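Ticket: Left arm drops out during visitor demo
Site: Rornwood, demo room
Opened by: Calum Cruickshank
Opened: October 7, 2022
Status: waiting on part

Right, so we've got the Dalgleish lot coming round for the open day and the two-armed sorting demo has decided to be temperamental. I'll keep everything in this one ticket so whoever's on shift can follow along.

What happens: you start the Zakley routine, both arms wake up, the right one goes off and does its pick perfectly happily, and then at some point the left one just stops answering. No bang, no error on the arm itself. The log says "joint 4 heartbeat missed, 3,296" and that's your lot. Restart the controller and it's fine again for up to 20 minutes. Then off it goes. Lovely when you've got a room full of people watching!

Tried so far:

Swapped the network cable between the controller and the left arm. No change. (The old one was perfectly good, I've put it back in the drawer.)

Turned the speed down to 90 per cent. It felt better for a bit, then it dropped out on the third run, so I think I was kidding myself.

Rolled the Munow driver back to the version we used at the last visit in November. Same message, same number. Rolled it forward again — please don't leave the old one on, it breaks the gripper calibration.

Raised the heartbeat timeout to 2,000 ms. This one did something. The arm stays connected but it sort of hiccups mid-reach, and I don't fancy that with visitors leaning in for a look. Set back to default.

Update, same afternoon: had a proper go with the table laid out and a driver at the back, and I've got a suspect. If I leave the left arm parked it never drops. If I send it across to the far side with the wrist turned right over, it goes within a few runs. That smells like a connector working loose to me, or a tired bit of cable inside the elbow. 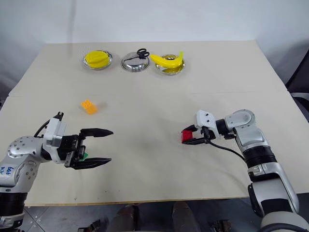 The running order needs changing until this is sorted, so I've rewritten it. Right arm does all the talking. It can hold the red block up off the table while whoever's presenting does the introduction, then we go on to the fruit, banana first as it's in the right-hand dish and an easy reach. The left one can sit with its fingers open and do the odd short move to the orange brick, nothing further. I'd skip the scissors on the shiny plate altogether, the reflections are a pain even on a good day. When you ring Munow about the spare, it's the arm with 646 on the joint in blue marker, and they will ask.

Update 2: Munow say they can send an elbow harness but can't promise it before the visit. Shorter running order stands. If the left arm drops anyway, carry on with the right and restart the controller when people go for their tea.

Still to do: check the strain relief on the left wrist, put the log file on the shared drive, find out how many are coming from Dalgleish.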